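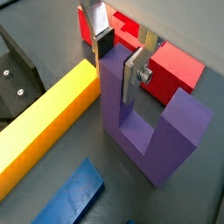 Chapter 7
Valleys and the Rivers That Make Them

If you have ever stood on a hillside and looked down at a little stream far below, you may have wondered how so small a thing could sit at the bottom of so large a hollow. It is a fair question, and people who live in valleys have been asking it for a very long time.

Take the town of Teltdale, which we will visit more than once in this chapter. Its river is shallow enough to wade in October, and yet the valley floor lies 400 feet below the farms on the ridge. Upstream, near Hakamberg, the same river runs through a narrow gorge with steep walls, and you would hardly guess the two places shared a drop of water!

We will begin with the slow work of running water, and then turn to ice, which leaves behind a wide, flat-bottomed valley shaped rather like the letter U. Along the way you will learn to read the contour lines on a map, so keep a pencil handy.

Before You Read
Think of a valley you know, or one you have seen from a car window. Sketch its outline as if you had sliced straight across it.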